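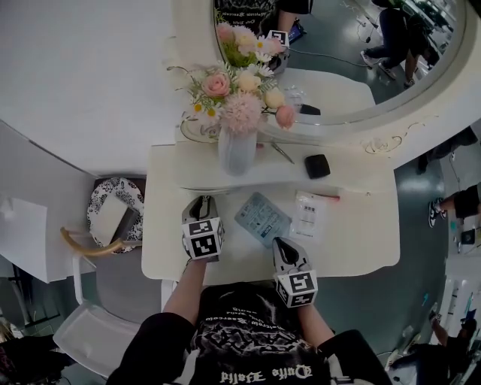
Weißer Frisiertisch mit geschwungener Platte und Ablage

Protokoll der Sitzung des Salonteams Bredorley, 2021-03-26
Leitung: Kwabena Quartey
Protokoll: Veronika Mészáros

TOP 1 Entwirrbürsten für Kinder
Der Vertreter von Atinga bietet 322 Stück zum Staffelpreis an. Frau Mészáros bezweifelt den Bedarf: Vom letzten Modell, angeblich ziepfrei, liegt seit Oktober noch ein Karton im Lager. Herr Quartey möchte zwei Muster an langem, lockigem Haar testen, bevor bestellt wird. Bestellung vertagt.

TOP 2 Pflegespülung Clavgate
Laut Prospekt »bis zu 10-mal leichter kämmbar«. Womit verglichen wurde, steht nirgends. Nachfrage beim Hersteller blieb bisher ohne Antwort. Die Spülung wird vorerst nicht ins Regal gestellt.

TOP 3 Kinderhaarschnitt
Skokthorpe verlangt für Waschen und Schneiden inzwischen mehr als wir. Herr Quartey will nachziehen. Frau Mészáros hält dagegen, dass Eltern dann eher selbst zur Schere greifen – und wir den Pony retten dürfen. Abstimmung ohne Mehrheit, Preis bleibt.

TOP 4 Verschiedenes
Kundenkartei: 1.406 Einträge, viele davon vermutlich veraltet. Durchsicht übernimmt Herr Quartey.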